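Remix Floor-Cloth Episodes: README and Data Card

Version note: revised Nov 9, 2021, after the gripper fault review. If you downloaded the April release, read the section on the fault before you use it.

Summary

Remix is a set of robot episodes in which cloth items are picked up from the floor, spread out and folded. The set was recorded at the Bellorholm lab. The arms and grippers wear blue fabric sleeves in all episodes. The release holds 2324 episodes. Of these, 1660 are marked clean and can be used for training without further checks. The rest carry at least one flag in the status column.

Maintainers: Nerys Watkins (hardware, fault review), Sowmya Fernandes (labels, release).

Files

episodes/ — one folder per episode, with joint positions, gripper commands, gripper readings and video
status.csv — episode number, flag, reviewer initials, free-text note
split.txt — train and test lists, clean episodes only
faults/ — log extracts for the episodes described below

The fault

In 23 episodes a gripper kept closing after the controller had sent the stop command. The gripper reading froze at its last value, so the logs show a finger at rest while the motor current keeps rising. In 11 of the 23 the fingers were close to the floor and pressed down hard enough to trip the arm's force limit. The arm then stopped in place with power on. Nothing in the software told the operator that the reading was stale.

No one was hurt. One operator reached in to free a towel while the arm was still powered, and that was written up as a near miss.

Cause

The sleeve was the cause. On the affected units the fabric had worked its way forward over the finger mount and pulled on the sensor cable. The connector stayed seated but lost contact under load. The driver, written for the Zaltov controller, treated a missing reading as an unchanged one. A bench test with the sleeve tied back did not show the fault. With the sleeve pulled forward by hand, the fault came back.

What was changed

The cable now runs through a clip behind the mount and has slack on both sides.
The driver raises an error if no new reading arrives within the time limit set in the Acharya config file.
A force-limit stop now cuts power to the gripper as well as holding the arm.
Operators press the stop button before reaching into the work area. This was the rule before, but it was not on the start-up sheet. It is now.

Flags in status.csv

clean: no known problem
stale_grip: gripper reading frozen for part of the episode
force_stop: arm stopped on the force limit
label_check: task label in doubt, sensor data fine

An episode can carry more than one flag. The 11 floor-contact cases are marked both stale_grip and force_stop. A force_stop flag alone means the limit tripped with good sensor data — those episodes are useful if you are studying contact. 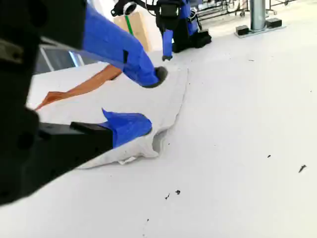

Can the stale_grip episodes be repaired by filling in the gripper reading from the command?

Filling it in gives wrong values, as the command and the true finger position drift apart from the moment the reading freezes. Joint positions and video in those episodes are not affected and can be used alone.

Known limits

The flags were set by a script that looks for a flat gripper reading with rising current, followed by a manual check. A freeze too short to show in the current would be missed. Episodes recorded before current logging was switched on could not be tested this way and are left out of the release.

Floor contact is common in this task. Do not treat a fingertip near the floor as a sign of the fault without looking at the log.

Reporting

Send suspected cases to Sowmya Fernandes with the episode number and the time offset in seconds. Questions on the driver change or the cable clip go to Nerys Watkins.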